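The Oak Cabinet: A Gallery

By Ritva Saarela
Posted Tuesday, February 24, 2026
Filed under: Storage, Cusholm workroom

Welcome to the cabinet page! Several of you wrote after the last gallery to ask where everything soft and flat ends up at Cusholm (a fair question, given how much of it there is), so the pale cabinet by the long wall gets a page to itself this time, with the notes I have been meaning to type up since September.

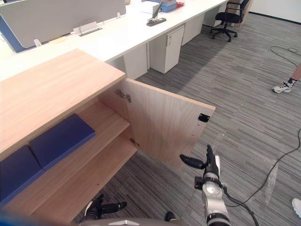 Door wide open, and two of the dark blue flats in their places.

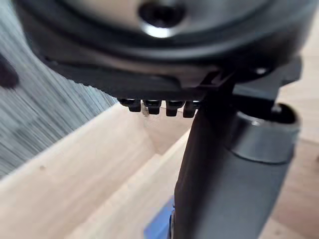
Close in, with a little of the bright blue at the bottom.

Reading time: 5 minutes

I should begin with the cabinet itself, as I am very fond of it. We bought it from Lalline, the second-hand office furniture place, when they were clearing their upstairs showroom, and Habibur Ekanayake and I carried it in between us on a wet afternoon with a good deal of puffing and one long rest on the stairs. It cost us 37 pounds, plus a box of shortbread for the lad who held the van doors. I had gone in for a filing trolley, and I still haven't got one.

What won me over was the colour. It has that light oak tone, the sort that looks cheerful even in February, with a fine straight grain running along the top. I have a habit of running my hand along it when I go past, and I have caught Habibur doing the same, though he says he was checking for dust.

The door took a bit of getting used to. It swings right out into the room, so you do need to leave yourself some floor, and for the first week or two we both walked into it (me more than him, I admit). Now we open it fully when we start putting things away and leave it open until we have finished, which is far easier on the shins than opening and shutting it for every single item. The hinges are the concealed kind, tucked away on the inside, and they had slackened a little in their previous life. Habibur tightened them with an ordinary screwdriver and a cup of tea at his elbow. If you have a door like it that droops, try that before you go shopping for new hinges! A small turn on each, then close it, look at the gap, and go back for another small turn if it wants one.

There is a small black latch plate on the door as well, set into its own recess near the top. I mention it only for Cifuentes, the joinery class I go to, where we spent a whole evening last autumn cutting recesses like it and I made a dreadful mess of mine. Whoever did ours had a steadier hand. The few little screw holes on the inside of the door I have left alone. I did think about filling them, and I even bought the filler, but the tin has gone hard and I find I like them.

Now, the shelves. There is one inside and the bottom of the cabinet below it, and that has turned out to be plenty. We had a plan at first to add another, and Habibur drew it up very nicely on squared paper, but once we had lived with the cabinet for a while we could see that we would lose the height we need for lifting things in and out. So the squared paper is pinned up by the kettle and the shelf was never made.

Flat things go in flat. I used to stand ours on edge, like books, and they slumped over each other and came out with a bend in them that took days to go. If a piece lands at a bit of an angle I don't fuss over it, so long as it isn't hanging over the front edge and the door will close. Dark blue is the colour I would choose again, too, for anything that lives in a pale cabinet. You can find it at a glance, even on those afternoons when it gets gloomy at half past three.

For cleaning, I use a barely damp cloth along the grain and a dry one straight after. Stulier, the cleaning shop on our corner, sells a pack of 21 cotton cloths that has lasted me ages, and they wash well provided you keep them away from the red tea towels (ask me how I know). The inside gets done when it is empty, so not very often. The top gets done on Fridays, or whenever somebody has put a mug down on it.

I have had a few requests for the measurements. I will take them properly next time I am in with a tape that doesn't keep snapping back on me, and add them at the foot of the page. Habibur is also writing up his hinge method, with drawings, and going by the stair gate article it will be thorough and a little late.

If you have a cabinet you are fond of, do send it in for the readers' page. Tell me where it came from and what you keep in it, and please put your name on the message, as two came in last month without one and I would love to thank you both.

Next gallery: the hooks behind the door
Previous gallery: Baskets and what we put in them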